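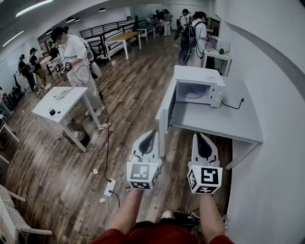 *Microwave station, door open, operator with both hand-held grippers. Other stations are behind.*

**To:** demonstration-methods list
**From:** Rosaura Mamani
**Subject:** Re: Start and end conditions for the microwave task

Dear colleagues,

Thank you to those who sent comments on the draft instructions. I am replying to the message from Eliécer Espinoza, quoted in part below, as his questions affect every site that will record this task.

> We have reviewed the draft at Colden and have two points to raise. First, the text says that each demonstration begins "with the microwave ready." Our operators read this in different ways. Some begin with the door closed, and others open it before they start recording. Second, the draft does not say whether both grippers must be in view at the start. We would like a ruling on both points before we record the 400 demonstrations assigned to us.
>
> Eliécer Espinoza
> Colden

On the first point, the task will be recorded as 2 separate segments. The first segment begins with the door fully closed and ends when it stands wide open and both grippers have moved clear of it. The second begins from that open position and ends when the door has been closed again. Operators should not join the segments, even when the motion between them is smooth. The training group at Fadholm has asked for this division so that a policy can be tested on either half alone.

On the second point, both grippers must be in the head camera view at the start and end of each segment, with the jaws open and the marker blocks unobstructed. An operator who uses only one hand for the door should keep the other raised in front of the body. In the March recordings, 20 demonstrations were set aside by the reviewers at MacLeish because one marker block had dropped out of view before the door was touched.

The microwave is to remain unplugged throughout. The power cord may lie on the table, but it should be kept behind the appliance or to one side, away from the path of the door. The glass turntable stays inside the cavity for both segments. Please do not place food, cups or other items in the microwave until the loading task has been approved - that text is still with Kemus.

Several sites have asked whether other people may be present in the background. This is permitted. Operators at neighboring stations do not need to stop work, provided that no one reaches across the table or stands between the operator and the appliance. Power strips and cables should be placed clear of the area where the operator walks.

Segments that already meet these conditions do not need to be recorded again. Of the 479 demonstrations now held, those with an unclear starting position will be returned to the site concerned with a note, and the site may trim them or record replacements.

The revised instructions will be circulated in July 2019. Further comments should be sent to this list so that all sites may see them.

Sincerely,

Rosaura Mamani
Demonstration Methods Coordinator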